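September 10, 2024

The electric bill came and it's higher than August's, so I finally read the flyer Tài Bạch left on the counter. Cukach wants to put a "smart saver" box in our hall closet. It claims to learn our habits and cut the bill by 13 percent. Learn what habits? We run the dryer at night and leave the porch light on. I could cut that bill with my finger.

Tài says half of Tillport has signed up – which half, I asked, and got a shrug. The fine print says savings "may vary." I bet they do. The box costs $100 plus $9 a month, forever as far as I can tell. 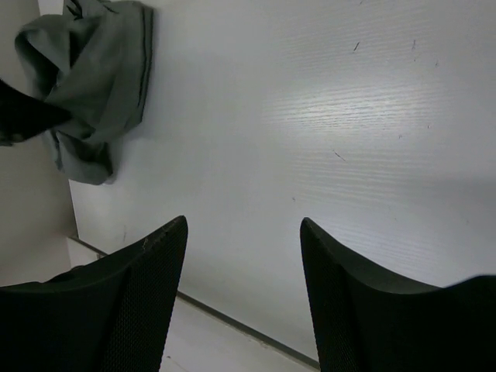
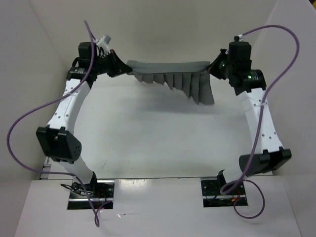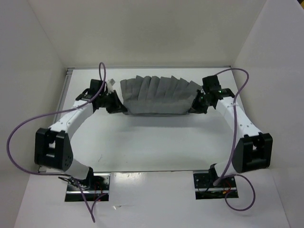 So who pays if the box saves us nothing? We do, because the fee runs either way and the flyer doesn't mention a refund.

I called the number to make sure. Long hold, then a cheerful man who read me the flyer. I asked what the box does in a power cut and he read me the flyer again. Told him I'd think it over, which I have, and I'm not doing it. Tài is sulking a little. Tomorrow I'm cleaning the lint out of the dryer vent and putting a timer on the porch light – there's one in the garage someplace, under the paint cans.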